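Talk for the Clarnutbridge office day: keeping working books on the table
Speaker: Elli Salminen

Slot is after the coffee break. Speak slowly at the start, people will still be finding chairs. Handout goes round at the end of part two.

## 1. Opening

Good morning. I look after the books and papers at the Imdale office. We have some 200 books on the main shelves, and this talk leaves those alone. It covers the smaller set that ends up on people's tables, the ones they use every week and never take back.

Ask for a show of hands: who has a pile of books lying flat on their table right now? Wait for the hands. Then ask who knows what is at the bottom of the pile.

Main point of the talk, say it early: books in daily use should stand upright, spine out, in something that holds them. A desktop file organiser will do. It doesn't need to be a good one.

## 2. What a working row looks like

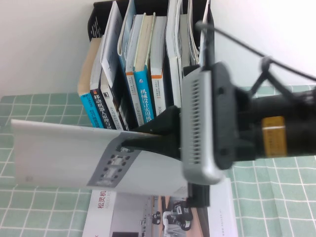

*Last edited: 17 Oct 2023*

Leave the slide up for a moment before talking.

Point to the organiser at the back, against the wall. It's black, open at the top, with slots. Books and folders share it. The spines face outwards, so you can find what you want from your chair. The titles read sideways, and people complain about this, but you get used to it in a day.

Point to the black book with the white Chinese characters. The title is about mobile robots. I can't read it without help, and I could still send someone to fetch it: "the black one, white lettering, near the left". Colour does a lot of the work in a small row. You would need proper labels on the main shelves, but on a table, colour and position are enough.

Then the folders. There's a white paper one leaning over the top of the row and a light-blue one standing higher than the books in the middle. Two remarks to make:

- A soft folder stood among books will lean or curl in time. Look at the edge of the blue one.
- A folder that leans over the row hides the spines behind it. The white book with the dark band is partly covered here.

If a folder matters, give it a slot to itself or put something stiff behind it. At Imdale we cut up old calendar backs.

Mention the white box in front as well, the one with the printed panel. Boxes come up in every office I visit. A box goes beside the organiser or somewhere else entirely. It doesn't go on top of the books, where it pushes the tall ones over, and it shouldn't be parked in front of the spines for good. If it has been in front of the row for a month, find it a place of its own.

(Pass the handout round now. There are 64 copies, so ask people to share if the back rows are full.)

## 3. Choosing an organiser

Keep this part short. People want a shopping list and I haven't got one.

Bring up these points:

- Depth first. Measure your deepest book and go by that. Ours needed 300 mm and the first ones we ordered were too shallow.
- A high back and a low front. The high back supports the tall books and the low front lets you see the spines.
- Weight in the base. A light organiser with books only at one end will tip. If yours is light, stand it against a wall.
- Dark or light makes no difference. Dust shows on the dark ones, ink on the light ones.

Quintela, our other office, tried wire racks. They're fine for hardbacks. Thin paperbacks slip between the wires and the covers get marked, so they went back to solid sides after a while. Someone from Quintela may be in the room — invite them to correct me.

## 4. Packed, but leaning

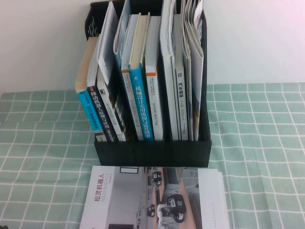

*Notes for this section last changed in May, E.S.*

Start with the lean, because it's the part people can do something about.

The row is tightly packed, and several books still lean to the left at the top. A full organiser doesn't stop this by itself. The tall white paperback leans steeply and its pages have fanned a little. The light-blue one next to it is tipped the same way and its corner is curling.

Ask the room what they would do. Usual answers are "take some out" and "put the heavy ones at the ends". Both are right. Say what we do at Imdale:

1. Take everything out and lay it on a clear bit of table.
2. Put back the stiffest book at each end.
3. Tall paperbacks go in the middle, between two hard covers if you have them.
4. Thin magazines and loose papers go into one folder, and the folder goes in last.
5. Try to pull out one book with one hand. If its neighbours come with it, the row is too full.

Step five is the one to demonstrate. I'll have the box from Culter on the front table with 11 books in it, which is too many for that box. Pull one from the middle and let people see the others move. Then take two out and do it again.

Back to the slide. The blue book towards the middle is a handbook of practical mechanisms for mechanical design, with pictures. It's the sort of book that gets opened flat next to the work and then put back in a hurry. Books like that should have the easiest place in the row. For a right-handed person sitting square to the table I'd say just right of the middle. Left-handers please say if you disagree.

Mention the tablecloth, mint green with white squares. Someone always asks about cloths. They're kind to the underside of a box and easy to wash, but if the cloth is pulled the organiser goes with it. Clip the edge or keep the cloth well short of where people walk.

## 5. Keeping it going

Once a month is enough. Take out what you haven't opened and return it to the main shelves. Don't ask a colleague to judge for you, they will keep everything.

If you share a table, agree on which end is whose. At Culter they put a strip of paper tape on the front edge and write initials on it.

Borrowed books: keep them at the left end, always the same end. When the lender comes round asking, you won't have to search.

## 6. Questions

Likely ones:

**Bookends?** Fine on a shelf. On a table they slide.

**Lying flat for very big books?** Yes, but one only, and nothing on top of it.

**What about damp walls?** Leave a finger's gap behind the organiser and check it in winter.

If there's time left, offer to repeat the demonstration for anyone who sat at the back. Collect the spare handouts before lunch and return the Culter box to the front desk.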